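Brollevix Tray Pick

A set of simulated pick examples for training a small grasping policy

Maintained by Idalina Nogueira. Questions and corrections go to the issue tracker on the project page.

What this is

Brollevix Tray Pick is a collection of recorded pick attempts made in simulation. Each episode has one arm with a two-finger gripper, a shallow tray or board on a wooden surface, and a flat round disc as the target. The arm starts from a random pose above the work area and tries to close on the disc and lift it clear.

We made the set because our older one, Rocha, used upright blocks, and a policy trained on blocks did badly with anything thin. A flat disc gives the fingers very little to hold. It also has no front or back, so the policy has to choose an approach angle from the position of the tray edges and the arm itself.

The release contains 300 episodes. All of them were driven by a person using a hand controller. There are no scripted episodes in this version.

How the episodes were collected

Idalina Nogueira and one other operator drove the arm through Jillano, our in-house control program. The operator saw only the wrist view, the same one that is saved with the episode. An outside view was available during early practice, but we turned it off for collection. Operators with the outside view made moves that could not be explained by anything in the wrist view, and the policy had no way to learn them.

An episode begins when the operator presses the start key and ends when the disc has been lifted and held, or when the time limit of 13 seconds runs out. Failed attempts are kept and marked as failed. If the simulator crashed or the controller lost its connection, the episode was thrown out.

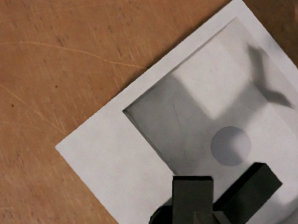
The tray angle is drawn at random for each episode, along with the position of the disc and the direction of the main light. Shadows are turned on in every episode. An earlier batch had them off, and the policy trained on it would stop short whenever the shadow of the arm passed over the target. We have not included that batch.

The wood texture is one of 4 that ship with the set. Scratches and specks are part of the texture and carry no meaning. The tray stays in the same pale color range throughout, so please don't expect a policy trained only on this data to cope with a dark tray.

What is in each episode

Every episode is a folder holding the wrist images in order, a table of joint positions, a table of operator commands, and a short text file with the settings. The settings file lists the tray angle, disc start position, light direction, texture name, random seed and result.

Images and joint readings share one clock. Commands are logged when they arrive, so they can fall between two images. The loader lines them up by taking the last command before each image. If you want something different, turn that step off and use the raw times.

Gripper opening is stored as a value from 0 to 1, where 0 is fully closed. Rocha stored it the other way. Anyone mixing the two sets needs to flip one of them first.

Labels

The result field is either "lifted" or "failed". It is written by the simulator using the height of the disc at the end of the episode. We looked through the failed episodes by hand and added a reason where we could tell what went wrong. The reasons are "missed", "slipped", "pushed away" and "timeout". Some failed episodes have no reason, and we left those blank.

Suggested use

The set was built for imitation learning from wrist images. It is also fine for testing a disc detector or for checking how a model handles shadows. To compare with our own numbers, train on the folder named "train" and report on the folder named "hold". Episodes in "hold" use a texture that does not appear in "train".

We would not use this data alone for a physical arm. Contact between the fingers and the disc is simplified, and the friction values were picked so that a careful operator could finish the task. The Clernedstead set, planned as a follow-up, will use the same folder layout with measured friction.

Known problems

The edges of the tray look jagged in some images. Smoothing was left low to keep rendering fast.

Both operators are right-handed and tend to come in from the same side. Mirroring the images helps a little, but the joint tables have to be mirrored too, and the loader does not do that.

In version 2 the light direction is saved in degrees. Version 1 used radians under the same field name. Check the version line in the settings file before reading it.

Changes

Version 2, May: added failure reasons, changed the light direction units, removed duplicate seeds.

Version 1: first release.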